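Kurian楼住户会议记录

日期：2025年1月4日
地点：一楼公共起居室
主持：Covadonga Herrero
第一部分记录：Keerthana Achari
第二部分记录：Siebe Lambrechts
出席：二楼、三楼、四楼及阁楼住户，名单见签到簿。Minttu Tikkanen在第三项开始时到场。
请假：Rakiya Eze委托Covadonga转交书面意见，内容分别记在相关议题之下。

会议开始前Covadonga说明，本次议题较多，中间休息一次，休息后换人记录。各项发言请尽量简短，已经写在公告板上的内容不再重读。表决以举手方式进行，委托票按书面意见计入。

一、确认上次会议记录

上次记录已贴在公告板上。三楼住户提出一处更正：关于楼梯间窗户的那一段，写成了“统一由楼上住户关窗”，当时讨论的结果是“最后离开楼梯间的人关窗”。Keerthana核对手写稿后同意更正。另有一处人名拼写错误，一并改过。更正后的记录通过，无反对。

上次会议遗留事项的情况如下。

大门闭门器：已经调过，现在关门声音比以前小，但刮风的时候门仍然关不严。二楼靠门一侧的住户反映，夜里能听到门被风推开又撞回去的声音。Siebe认为是门框下角变形，闭门器再调也解决不了。先请木工来看，看过再说是否更换。

信箱标签：全部换成了打印的，阁楼的两个信箱位置对调，邮递员已得到通知。仍有前住户的信件寄来，暂时放在起居室窗台的纸盒里，满一个月没有人来取的退回。

地下室照明：感应灯装好了，走廊尽头那一盏反应慢，走过去才亮。电工说可以调角度，下次来的时候顺便处理。在此之前请大家不要用胶带去贴感应头，上个月有人贴过，结果灯整夜亮着。

二、暖气与热水

锅炉为Turkano牌，去年10月做过年度保养。保养之后热水一直正常，直到最近天气转冷，四楼和阁楼早上的水温开始不稳定。阁楼住户说，淋浴到一半水会变凉，过一阵又恢复，洗碗时没有感觉到同样的问题。四楼的情况类似，但没有那么明显。

Siebe说他查看过锅炉面板，没有故障代码，水压在正常范围内。他的看法是早上用水集中，热水循环泵的定时没有跟着改。定时表还是夏天的设置，循环泵启动得晚，顶层管路里的水还是凉的。他建议先把启动时间提前，观察一段时间，再决定要不要请维修公司上门。

三楼住户问提前启动会不会增加电费。Siebe说循环泵功率很小，影响有限，具体数字等下一期账单出来以后再比较。二楼住户问能不能全天开着，Siebe不建议，夜里没有人用水，管路一直保温是浪费。

Rakiya的书面意见提到，她房间的暖气片上半部分热、下半部分凉，放过气以后没有改善。她希望锅炉师傅下次来时看一下阀门。她还写道，走廊里的暖气片一直开得很大，房间里反而不够热，问能不能把走廊的调小。

讨论中大家同意把走廊暖气片调小，但楼梯间底层那一片不动，那里靠近水管，冬天要防冻。四楼住户提醒，走廊暖气片的旋钮很紧，转的时候不要用钳子，上一个旋钮就是这样坏的。

决定：循环泵启动时间提前，由Siebe操作，并把新的定时表贴在锅炉间门内侧。走廊暖气片调小，底层除外。Rakiya房间的阀门列入下次保养清单，如果降温以后房间里实在太冷，可以先借用储藏室的电暖器，借用时在本子上登记。

三、公共厨房

Minttu到场。

厨房的问题分几件来谈。

冰箱。公用冰箱的中层又出现了没有写名字的盒子，有的已经坏了。去年定过规矩，没有写名字的食物在清理日可以扔掉，但清理日究竟是哪一天，后来没有人说得清。有住户说自己的汤在不该清理的时候被倒掉了，盒子上写着名字，只是名字在盖子上，盖子和盒子分开放了。Minttu说那次是她清理的，当时没有看到盖子，向对方道歉。对方表示不追究，只希望以后写在盒身上。

大家同意：名字写在盒身上，标签纸和笔用绳子系在冰箱侧面。清理在每个月月初做一次，提前在公告板上写明。调味品和果酱放在门架上，视为公用，不写名字也不清理，除非已经发霉。

烤箱。烤箱门的密封条有一段脱落，烤东西的时候热气从右下角出来。Covadonga联系过零件商，同型号的密封条还有货。更换不难，她愿意自己装。费用从公共账上出。密封条换好以前烤箱可以照常用，用的时候不要把抹布挂在门把上。

抽油烟机。滤网很久没有洗过。四楼住户说上次是她洗的，泡了一夜才洗干净，希望这次换一个人。三楼住户承担这一次，以后按楼层轮流。轮流表由Keerthana画出来，和冰箱清理日写在同一张纸上，免得墙上的纸越来越多。

餐具。公用的汤匙越来越少，茶杯倒是多了。请大家回房间找一找，尤其是窗台和书桌。不另外买。

垃圾分类。收运单位上个月拒收了一次纸类，桶里有带油的披萨盒。带油的纸盒归入其他垃圾，干净的部分可以撕下来放进纸类。玻璃瓶不要堆在厨房门后，夜里有人踢倒过。阁楼住户提出，玻璃桶在院子最里面，晚上没有灯，所以才有人先放在门后。Siebe说院子的灯可以考虑，但要牵线，费用不低，先不列入本次决定。Minttu建议在门外放一只带盖的小箱子，满了再一起拿到院子里。这个办法先试行。

四、访客房

访客房目前用Osomo登记预订。使用以来的主要意见有两个：一是手机上看不清哪一天是入住日、哪一天是退房日，二是取消以后别人收不到通知。

上个月有过一次冲突，两家的客人在同一天到。先订的一家把日期填成了退房日，系统显示可以预订，后订的一家也就照着订了。最后一家的客人在起居室沙发上过夜。双方都在场，讲述的经过基本一致，没有争议。

Keerthana说她给Osomo写过信，对方回复得很快，说明入住和退房的颜色可以自己设置。她已经改成两种差别大的颜色，请大家回去看看是否清楚。至于取消通知，需要每个人在自己的账号里打开，默认是关的。

二楼住户提出干脆改回纸质登记本，挂在访客房门上，谁都看得见。四楼住户反对，说她经常出差，人不在楼里没有办法登记。讨论了一会儿，没有形成改回纸本的多数。

另外谈到连续占用的问题。现行规定没有写一个人可以连续订多久，去年夏天有一位客人住了很长时间，其他人订不到。有人提议设上限，有人认为应当看有没有别人要用，没有人订的时候空着也是空着。

提案：每次预订最长9晚，期满以后如果没有其他人预订，可以续订。表决结果，赞成13票，反对2票，提案通过。反对的两位认为期限偏长，希望将意见记入，现予记录。

访客房的收费不变。客人离开以后，由邀请人负责开窗、扫地、换下床品。换下来的床品不要留在房间里，直接送到地下室洗衣房。床品的具体办法放在休息后与洗衣房一项合并讨论。

访客房钥匙有一把找不到了，最后一次登记的归还日期是去年10月。请大家检查钥匙串和外套口袋。下次会议之前还没有找到，就换锁芯。

五、自行车棚

车棚里有几辆长期不动的车，轮胎没有气，链条生锈。去年贴过纸条，请车主联系，一部分取下了纸条，一部分没有反应。取下纸条的车也没有挪动，看不出是车主取的，还是风吹掉的。

三楼住户问能不能直接处理掉。Covadonga认为应当再给一次通知，写明期限，并且给已经搬走的住户发信。她手里有前住户的联系方式，可以由她来发。期限过后仍然没有人认领的，送给附近的修车铺，修车铺愿意自己来拉。

讨论通知怎么固定在车上。纸条容易掉，改用带编号的塑料扎带，扣在车把上，车主自己剪断并在公告板上签名，就算认领。大家没有意见。

车棚门锁的密码用了很久，楼外也有人知道。四楼住户亲眼见过不认识的人进来停车。决定更换密码，新密码不写在公告板上，由各楼层自己传达。

车棚顶的雨水从后墙一侧漏下来，正好滴在靠墙的车座上。Siebe看过，是檐槽堵了落叶，天气好的时候他搭梯子去清，需要一个人在下面扶。三楼住户答应帮忙。

六、安静时间

安静时间的规定没有改变。近来的意见主要集中在起居室的电视和楼上搬椅子的声音。

二楼住户说，起居室的门如果关好，电视的声音并不大，问题是门经常开着。起居室的门本身不会自动关，有时候是为了让走廊的暖气进来。既然走廊暖气片要调小，这个理由也就不成立了，请用完起居室的人关门。

椅子腿加毛毡垫。毛毡垫公用账上出钱买，放在起居室抽屉里，自己取用。阁楼住户说上次买的毛毡垫粘不牢，用不了多久就掉，这次换成带钉的。木地板房间可以用，瓷砖房间意义不大。

练琴的事也谈到了。四楼有一位住户弹电子琴，平时戴耳机，但琴键敲下去的声音楼下听得见。本人表示可以在琴架下面垫一块厚地毯，先试一下效果。楼下住户同意，如果还听得见，再私下商量，不必拿到会上来。

第一部分到此，休息。休息期间Minttu煮了咖啡，牛奶用完了，请下一个去买东西的人带两盒。

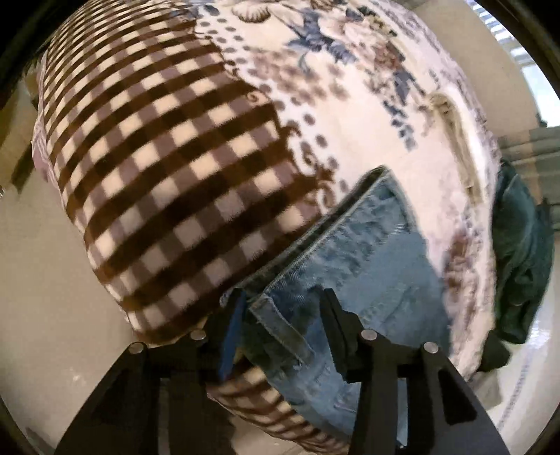 记录：Siebe Lambrechts
Kurian楼住户会议 第二部分

七、洗衣房与床品

休息后先谈洗衣房。

洗衣机预约表。纸质预约表仍然挂在墙上，用铅笔填写。近来出现几次有人填了名字却没有来，后面的人不敢用机器，白等。Keerthana建议，预约时间开始后过一刻钟没有来的，视为放弃，后面的人可以直接使用。有人问如果机器里已经放了衣服、人不在，怎么算。讨论结果是，衣服在机器里就算已经开始，不得取出。洗完以后没有人来收的，可以取出来放在台面上，放的时候不要和别人的混在一起。

有住户表示不愿意别人碰自己的衣服。Covadonga的意见是，不愿意的人请按时下来收，其他人没有办法无限期等待。没有人再提不同看法。

烘干机。烘干机的滤网每次用完都要清理，现在做到的人不多。滤网堵住以后烘干时间变长，后面的人以为机器坏了，报修一次，师傅来了只是清了绒毛，照样收上门费。那笔费用已经由公共账支付，大家同意不追究，但下一次如果还是同样的原因，由当天最后登记使用的人承担。提醒写在机器正面。

洗涤剂。公用洗涤剂是否继续买，意见不一致。赞成的人说统一买便宜，也省得各人的瓶子占满架子。反对的人里有两位对香味过敏，自己的洗涤剂必须单独用，不愿意分摊。最后同意继续购买无香型的公用洗涤剂，自备的人不分摊，瓶子写上名字，放在架子上层。

访客房床品。现有床品一部分已经洗得很薄，枕套和被套颜色对不上。Minttu拿到了Sunberg的租用报价，床单、被套、枕套和毛巾由对方送来，脏的取走，按次收费。她把报价单复印件发给到会的人看。

以下为讨论要点。

租用的好处是不占洗衣机，客人多的月份洗衣房不会排长队。访客房的床品送下去以后常常没有人洗，堆在那里，下一位客人来的时候临时再洗，已经来不及烘干。

租用的缺点是取送时间固定，临时来客人的时候对不上。还有最低起送数量，我们这里只有一间访客房，未必用得完。

Rakiya的书面意见反对租用。她写道，洗床单花不了多少时间，问题在于没有说清楚谁来洗。只要写明由邀请人洗，洗完叠好放回柜子，就可以解决。她还愿意把自己多出来的一套被套捐出来，颜色是浅灰的，九成新。

三楼住户同意Rakiya的看法，但指出有的客人一早离开，邀请人当天要上班，晚上回来洗衣机已经排满。应当允许第二天再洗，只要在下一位客人到来以前放回去。

阁楼住户问能不能让客人自带床单。大家觉得近处来的可以，坐飞机来的不方便，不作规定。

表决：暂不与Sunberg签约，先按Rakiya的办法执行，过一段时间再看。多数赞成，Minttu弃权。她说明弃权的理由是报价是她谈的，对方给的优惠有期限，过了要重新谈。

补充决定：购买两套新床品，与Rakiya捐出的一套轮换使用。旧床单里还结实的留作抹布和搬家盖家具用，剪开以前先问一下Covadonga，她做窗帘衬里可能需要整幅的。

晾衣绳。地下室的晾衣绳松了，挂上湿的厚衣服就垂到地上。换新绳，钩子不换。换的时候请把绳上无人认领的夹子收进篮子里。

单只袜子。墙角的纸箱已经满了。在公告板上通知，愿意来认的来认，下次会议前清空。

八、屋顶菜园

冬天没有多少事情。种植箱里的土已经盖上落叶，水管里的水放掉了。去年10月收完最后一批南瓜以后，有几只箱子一直没有清理，藤还在里面，春天以前要弄干净，否则虫卵留在里面过冬。

箱子的分配问题。每户一只箱子的规则沿用至今，但有的住户不种，箱子空着长草，有的住户想多种没有地方。阁楼住户建议，不种的人在春天以前说一声，空出来的箱子给想种的人用一季，秋天归还。大家赞成。不说的视为自己要种。

番茄去年得病的比较多，四楼住户认为是种得太密，下面的叶子一直湿着。她建议今年番茄换到东侧，原来的箱子种豆子。西侧风大，豆架要绑牢。另有人问能不能种薄荷，同意可以种，但必须连盆埋，不能直接种在土里。前年的薄荷到现在还没有挖干净。

堆肥桶。有人把熟食倒进去，引来了老鼠。堆肥桶只收生的菜叶、果皮、咖啡渣和蛋壳。Covadonga会在桶盖上重新写一遍，用油漆笔写，普通的马克笔一个夏天就晒没了。桶底的铁丝网破了一处，Siebe补。

雨水桶的龙头滴水，天暖以后再换，现在桶是空的，不急。

屋顶门的插销请插好。上一次没有插，门被风吹得来回撞，墙上的灰掉了一块。

九、楼梯间粉刷

讨论时间较长，简要记录。

楼梯间墙面多年没有粉刷，搬家具时碰出的痕迹很多。业主方面同意承担材料费用，人工由我们自己解决。上次会议上多数人愿意自己刷，但要商定时间和颜色。

颜色。候选的有白色、浅黄和一种偏绿的灰。白色最容易补，以后碰脏了拿剩下的漆涂一下就行。浅黄在灯下显得暖，但白天窗口进来的光是冷的，两处颜色看着会不一样。偏绿的灰只有少数人喜欢，喜欢的人很坚持。最后决定上面用白色，扶手高度以下用浅黄，交界处画一条细线。画线由Minttu负责，她有经验，也有合适的胶带。

补墙。刷之前要先补洞，三楼转角处有一块空鼓，敲上去声音发空，需要铲掉重抹。四楼住户会抹灰，愿意做，但铲的时候灰很大，请各户把门缝塞好。鞋子和雨伞事先收进屋里。

时间。冬天开不了窗，油漆味散不掉，推到春天。具体日期下次会议再定。在此之前请不要在楼梯间墙上再贴东西，旧的挂钩和双面胶可以先取下来。

墙上那幅旧地图是以前住户留下的，没有人知道要不要保留。取下来先放储藏室，有人想要就拿走。

消防通道。粉刷准备期间不得把梯子和漆桶放在楼梯平台上，也请把现在放在平台上的婴儿车和鞋架挪走。二楼住户说婴儿车很重，搬到地下室不方便，希望能放在大门内侧。量过以后宽度够，通道不受影响，同意放在大门内侧左边，不得超过墙角。

十、公共账

Covadonga报告了公共账的情况，账本放在桌上供大家翻看。收入正常，有一户晚交，已经说明原因，下月补齐。支出方面，电工、闭门器和烘干机上门费三项比预计的多，其他项目都在范围之内。

四楼住户问互联网费用为什么涨了。答复是优惠期结束，恢复原价。Keerthana愿意去问别家的价格，但提醒换公司可能要断几天网。在家工作的住户表示如果要断，请提前通知。先问价，不作决定。

本次会议新增的支出有：烤箱密封条、毛毡垫、塑料扎带、两套床品、晾衣绳、一桶无香洗涤剂。合计不超过留存金额，不需要加收。

有人提议把公共账改成电子表格，大家可以随时查看。Covadonga不反对，但纸质账本继续保留，每月抄录一次。Keerthana帮忙建表。

十一、其他

包裹。快递员把包裹放在大门外的情况越来越多，淋过雨。可以在门口放一只箱子，也可以请快递员按一楼的铃。一楼起居室白天经常有人，但不能保证。先写一张纸条贴在门铃旁边，请快递员把包裹放到门内。

猫。三楼住户的猫最近常常自己下楼，进过厨房。请大家不要喂，它在吃处方粮。看到它在一楼，敲三楼的门就行，不用抱，它不喜欢被抱。

工具。储藏室的电钻充电器不见了，电钻本身还在。水平尺也不在原处。借用工具要登记，登记本挂在储藏室门后，笔又没有了，已经补上。

书架。起居室书架的下层被旧杂志塞满，影响打扫。旧杂志本月内自行取走，剩下的进纸类垃圾。字典和地图册留下。

新住户。四楼东侧的房间下个月有人搬进来，搬家当天请把大门前的车位让出来。钥匙和门牌由Covadonga准备，洗衣房和厨房的使用办法由隔壁住户带着走一遍。

起居室的钟走得慢，电池换过，还是慢。Siebe拿回去看看。

待办事项

Siebe：改循环泵定时并张贴；清檐槽；补堆肥桶铁丝网；看钟。
Keerthana：画厨房轮流表；问互联网价格；建电子账表；修改洗衣机预约表的说明文字。
Minttu：放玻璃箱；通知Sunberg暂不签约；准备粉刷用的胶带。
Covadonga：订购并更换烤箱密封条；给前住户发信；买两套床品和晾衣绳；换车棚密码；联系木工看大门。
Rakiya：送来灰色被套，放访客房柜子下层。
三楼：洗抽油烟机滤网；清檐槽时扶梯子。
全体：找钥匙，找汤匙，取走旧杂志，挪走楼梯平台上的东西。

下次会议的时间由Covadonga在公告板上征集，请把不能来的日子划掉。已经确定的议题有粉刷日期、访客房锁芯、床品办法执行情况、院子里的灯。需要增加议题的，写在公告板右下角，并署名。

对本记录有更正意见的，请在下次会议之前告诉记录人。第一部分找Keerthana，第二部分找Siebe。

会议结束。椅子由最后离开的人推回原位，咖啡壶已洗。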